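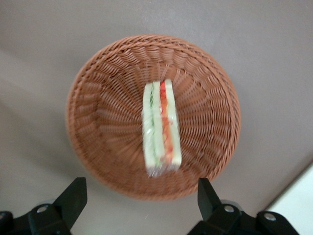

Cell 5 maintenance thread, 31/07/2023

1/ Wrist camera view on the Zinham sandwich cell, fingers open, wrapped sandwich in the basket. Subject of this thread is the pads and the camera, in the order we service them.

2/ Cell has 3078 hours on it. Pads get changed every 100 hours of run time, or sooner if the film starts to slip. Plastic wrap is hard on pad faces. They polish up and lose grip long before they look worn.

3/ Pad change: jog to the service pose, air off, lock on. Back the bolts out evenly. Wipe the mounting base with a dry cloth. No solvent. Whatever you leave on the base ends up under the next pad as tilt.

4/ Torque on the pad bolts is 9 Nm on our bases. Snug both sides first, then final torque. Paint-mark each head after. If a mark has moved at the next check, replace the bolt. Do not retighten it and walk away.

5/ Parallel check. Close on a gauge block at low force and try a feeler at the tips, then at the root. If the tips touch first, the pad is not seated. Take it off and do it again. Do not fix it in software.

6/ Camera next. The image from this cell has been soft. Basket weave streaks, bread edges smear. Two usual causes: exposure set too long while the arm is still settling, or a loose camera bracket. Check the bracket first. It takes a minute and needs one hex key.

7/ Bracket was tight. Exposure was at the value left over from the October commissioning, when the overhead lights were dimmer. Cut it by half, raised gain one step, added a short dwell before the trigger. Noise went up a little. Edge finder doesn't care.

8/ Glare off the film is a separate problem. Wrap throws a pale sheen at the end of the sandwich and the Hustico vision tool likes to call that a bread edge. We mask on saturation before edge detection. A polarizer is on order, not fitted yet.

9/ Basket rim matters more than people expect. It is a raised ring, so the approach has to come in above rim height and then drop. Keep the clearance plane tied to the rim and not to the table. Someone swapped basket types at the Wi site and found out how low their plane was.

10/ Grasp goes across the long sides of the sandwich, force limited. Long axis off by more than the set angle and the cell rotates the wrist before descent. If it can't reach that angle without a pad over the rim, it skips and flags.

11/ After any pad or camera work, rerun hand-eye calibration. Full target set, no shortcuts. Save the old file with the date in the name. The Zeltomix controller overwrites without asking.

12/ Left to do: fit the polarizer, redo the saturation mask with it on, log the new exposure value on the cell sheet. Pad hours reset to zero as of this change.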